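Reel and tackle care, the quick version

Season's done up here so I'm dumping my notes before I forget them. Kitchen table stuff. No special shop needed. Updated November 24, 2024, added the bit on waders.

Reels first
Rinse, don't blast. Hose pressure pushes salt past the seals. Light spray, drag tightened down, then back the drag all the way off before it goes on the shelf. I forgot that last step one winter and the washers on my Susico were squashed flat by spring.

Wipe with an old t-shirt. One drop of oil on the handle knob, one on the line roller, one on the bail hinges. One. Grease is for gears, oil is for bearings, don't swap them.

If it still feels gritty after a rinse, pull the side plate. Take a phone picture at every step and lay the parts out left to right on a towel. Muffin tin works too. Springs jump, so do it with the reel inside a clear bag if you've got big springs or a shag rug.

Line
Mono comes off every year, no arguing. Braid I flip end for end and get another couple seasons out of it. Tie the old end to an empty spool, run it onto that, then onto a second one, then back on the reel. Sounds dumb, works fine.

Put masking tape on the spool with the pound test and the month you filled it. Mine say June mostly.

Leader wallet: toss anything with a curl that won't pull out warm between your fingers. Chae-won Heo at the Radebe dock keeps hers on pool noodle slices with a slit cut in for the tag end, and I've switched over. Cheap as dirt.

Hooks and lures
Rusty trebles — cut them off, don't try to save them. Split ring pliers, ten seconds each. I did 64 lures in one evening with the radio on.

Soft plastics stay in their own bags. Mix brands and you get a melted lump. Ask me about the 26 paddletails I lost that way.

Sharpen hooks with a small flat file, strokes toward the point, then drag it across your thumbnail. Skates, needs more. Digs in, your done.

White vinegar takes light rust off pliers. Overnight in a jar, scrub with a toothbrush, rinse, dry, oil right away. They'll flash rust in an hour if you walk off.

Rods
Run a cotton swab around the inside of every guide. If it snags fuzz the insert is cracked and it'll eat your line. Cork handles: dish soap and a melamine sponge, go easy. Candle wax on the ferrules if they're loose, a little rub only.

Store them standing or flat. Not leaned in a corner by the heater.

Waders
Dry them inside out first, then right side out. Hang by the boots. For pinholes, turn inside out, spray with rubbing alcohol, leaks show up as dark dots. Dab of Grodirar seal on each, leave it till next day. Zodwa Sibiya says two thin coats beat one fat one and she's right.

Early morning stuff
Rods rigged the night before, thermos prewarmed with hot tap water, sandwiches wrapped in foil and then in a dish towel. Stays warm till you're on the water if the cooler is small.
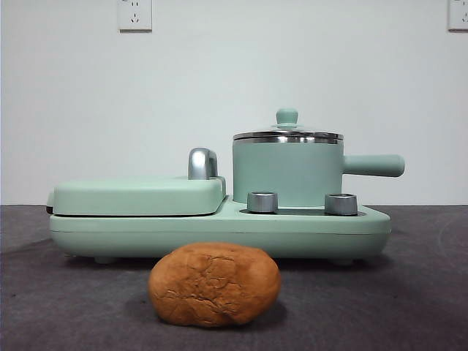 The green breakfast maker, lid down.

Wash your hands before you touch food if you've been in the sunscreen or bug spray, and again before you touch line or bait. Deet eats mono and plastic. Fish don't like the smell either, thats my opinion anyway.

Coolers
Baking soda and water, lid open overnight. Toothbrush for the drain plug threads. Prop the lid with a cork when you store it — closed up tight it'll stink by spring. Fish smell that won't quit, wipe with vanilla extract on a paper towel and leave the towel in a day.

Nakeck clips go on the outside handle, never inside, the spring rusts.

Will add trailer bearings when I get to them.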